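Speaker notes – "The Good Room: living with the furniture you were handed"

Himadska community hall talk, evening session. Running time 35 minutes plus questions. Water on the lectern, clicker in left pocket.

SLIDE 1 – title

Wait for people to sit. Say hello, say thanks for coming out when it's dark by five.

I'm going to talk about front rooms tonight. Lounge rooms, sitting rooms, the good room, whatever yours got called. In our house it was the good room and we weren't allowed in it with toast.

Ask for hands: who grew up with a room like that? (There are always loads. Let them laugh at each other a bit.)

SLIDE 2 – how I got into this

Quick version. I started out re-covering dining chairs in my garage, badly. Then I took the evening course at Funia and learned to do it less badly. I've had the workshop on Gosier Street for 8 years now and most of what comes through the door is somebody's parents' furniture. They're standing there with a photo on their phone and they want me to say keep it or chuck it.

I don't like saying either. I'd much sooner ask where it sits and who sits on it.

SLIDE 3 – the matching set

Talk about buying everything in one go. Sofa, two armchairs, coffee table, end tables, sometimes the lamps too. You walked into the showroom, pointed at the display and the whole lot came on a truck.

I've got a Saengthong Furnishings price list at the workshop, framed, beside the kettle. The three-seater on its own is $2479. With the fringe and the carved arm fronts it's $2687. So you paid $208 for looking fancy, and plenty of people did, and good on them!

Pause here. Someone usually calls out what theirs cost.

SLIDE 4 – damask, the short course

Pass round the swatch book. Get it started on the left side so it doesn't die in the front row like last time.

Damask gets its pattern from the weave. Tilt the swatch and the flowers go light, tilt it back and they go dark. That's why a patterned sofa can look like a different colour at breakfast than it does at night with the lamp on.

It's also forgiving. A busy floral hides a lot of living. Plain cream shows you every cup of tea since the wedding.

Things I get asked every time:

Can I wash the covers? Check for a zip, then check the label, and even then please don't put them in the machine. A zip is mostly there so the filling can go in.

Can I vacuum it? Yes, with the soft brush, low suction, and go easy near any fringe. I've fished a metre of fringe out of a vacuum hose and it wasn't a nice afternoon.

Should I flip the seat cushions? If they're loose, yes, and swap left for right while you're at it. Everybody has a favourite end.

SLIDE 5 – the room put together

Leave this one up for a good while. Let them look before I start talking.
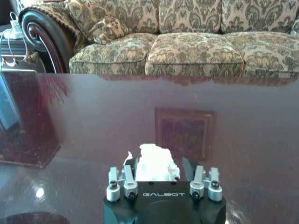 Damask sofa with scroll arm, and a polished dark coffee table in front

Points to make with this up:

The arm first. It's the handshake of a sofa, I reckon. You get a big rolled scroll here with a carved wood front, and the fringe edging the fabric where it wraps around. If you're ever stuck on whether a piece is worth re-covering, look hard at the woodwork, as fabric's much easier to replace than a good carving.

Piping on the seat cushions. Piped edges are where wear shows up first on most sofas, right along the front where your knees bend. I can redo piping without re-covering the lot, and up to 3 cushions is a job I can usually squeeze in between bigger ones.

The throw pillow is in a fabric that goes with the sofa. People either love this or can't stand it. I love it. If you've got one at home, unpick nothing – it might be the best spare fabric you'll ever have for a patch.

Then the charger on the end table. This gets a knowing groan! Every one of these rooms has become the place where the phones live. A little lidded box with a notch cut in the back does wonders, or a cable clip under the rim. Stick it to the underside, please, never to the polish.

SLIDE 6 – shiny tables

Dark polished tops. Gorgeous, and a pain in the neck. They show dust by lunchtime.

Soft dry cloth most days. Slightly damp cloth for sticky spots, then dry it straight away. Skip the spray polish unless you know what's on there already, and coasters, always coasters.

White rings: try a bit of patience before you try anything off the internet. Some fade by themselves over a few days. I've seen toothpaste used. I've seen mayonnaise used. I've seen what the mayonnaise did.

(If time's short, skip the mayonnaise story. If it isn't, tell it, they like it.)

SLIDE 7 – so do you keep it?

My own rule is to sit on it for a whole movie. If your back's fine and you still like looking at it, keep it and fix what's worn. If you only keep it out of guilt, ring a cousin.

Mix things up too. You can split a set. Put the armchair in the bedroom and let the sofa have a plain rug for once.

SLIDE 8 – questions

Swatch book back to me, please. Price cards are by the door next to the biscuits. Workshop's closed for the last bit of October while I move the cutting table, so leave a message if I don't pick up.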